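Prisbridge sets out terms for shared police records

The Prisbridge regional assembly will decide in August whether its police service should join the Godgate records exchange, which would allow officers in neighbouring regions to search one another's files on request.

Italo Pace, who chairs the assembly's public safety panel, supports entry but wants limits written into the agreement. “An officer here should be able to ask a question and receive an answer the same day,” he said. “At present, 71 requests are waiting, and the oldest was sent last winter.”
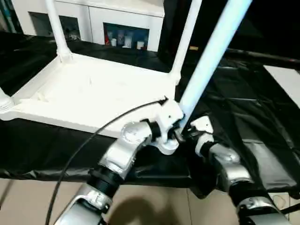

A light-blue tube joined to the corner of a white plastic stool frame.

Ansel Quintanilla, legal adviser to the panel, was more guarded. The draft permits 600 searches a month — a ceiling he considers too high for the first year. “I have asked for a named officer to approve each one,” he said, “and for the person concerned to have a right of appeal.”

Mr Pace accepted the second point but not the first, arguing that approval at that level would delay urgent cases. Both men expect the matter to be settled before the vote. Written comments may be sent to the assembly office until noon on the day of the debate.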